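Clirkholm Kitchen Notes
A small dataset of handwritten recipes, typed up with all their spelling mistakes
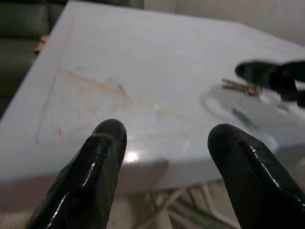 I started typing these up one wet March because my own recipe tin had got to the point where the lid wouldn't shut, and then people in Clirkholm heard I was doing it and began handing me theirs. So what began as one tin is now 907 recipes from kitchens in and near the town, nearly all of them from cards, backs of envelopes, the blank pages at the end of cookery books and (my favourite) the inside flap of a cereal box.

What you get

recipes.csv has one row per recipe. lines.csv has one row per written line, so you can see where people broke their sentences, and it's the file I use most myself. words.txt is a list of 281 odd words and spellings with my best guess at what each one means. There's also a folder called unsure, where I put anything I couldn't read well enough to stand behind. Please don't mix that folder in with the rest unless you enjoy puzzles!

The columns in recipes.csv

id: a number, with gaps where I took things out again.
title: as written, including the ones that just say "Cake".
source: card, book page, envelope, scrap or other. "Other" covers the cereal box.
decade: my guess from the paper, the ink and the ingredients. Blank if I had no idea.
units: imperial, metric, cups, mixed or none. Mixed is very common and quite alarming (ounces of flour, grams of sugar, and then "a teacup of milk").
oven: whatever was written. I haven't turned "moderate" or "hottish" into a temperature and I'm not going to, so please stop emailing me about it.
notes: margin comments, such as "too dry", "double this" or "NOT for Christmas again".

How I typed them

I kept every spelling as I found it. Crossings-out are in square brackets with a minus sign in front, and things squeezed in above a line have a plus sign. If a word was hidden by a stain I put three question marks, however obvious the word was. I did cheat on this early on and went back to fix it, but ids below 167 were done first and I'd still treat them with a bit of care. My rules were looser then and so was my typing.

Where a card had been written by two people (often a recipe in one hand and the grumbling in another) I marked the second hand with a number 2 at the start of the line. I'm fairly good at spotting this now. Blue biro over old fountain pen is easy, two pencils much less so.

Things that are wrong with it

It leans very heavily towards baking. People write down cakes because cakes go wrong if you guess, and they don't write down how they do a stew. So if you use this to say anything about what Clirkholm had for its tea, you'll end up thinking the whole town lived on parkin and lemon curd.

There are near copies as well. One ginger loaf went round the town for years and I have it again and again under different names, with the treacle creeping up a bit each time. I've left them all in, as I think the creeping treacle is the most interesting thing in here, but if you're counting ingredients do take the copies out first. The dupes column will help, although I filled it in by eye and I've certainly missed a few.

Decades are guesses. People kept using up old cards long after they'd bought them, and margarine turns up pretty much everywhere.

Privacy

I took out all names, phone numbers and addresses. Where a title had a person in it, such as somebody's aunt's pudding, the name is now a single X. Everyone who lent me something agreed to it being shared, and three changed their minds later, so those recipes are gone. That's where some of the gaps in the ids come from. If you spot a name I've missed, tell me and I'll sort it the same evening if I can.

Versions

Gremia is the current one and the one you want. Nolte was the version before, with a broken units column (half the metric recipes said cups, all my fault). Kelby was the very first and I only keep it up because a couple of people had already linked to it.

Using it

Do what you like with it, as long as you say where it came from and don't pass the typing off as yours. It'd be lovely to hear about it too. So far it's been used for a spelling project, a tea towel and one very long argument about suet.

Still to do

A carrier bag of jam and chutney recipes, mostly in pencil. The second half of words.txt needs putting in order. I'd also like to check the oven column again, since I've a feeling I typed "mark 4" as "mark 5" for most of one afternoon.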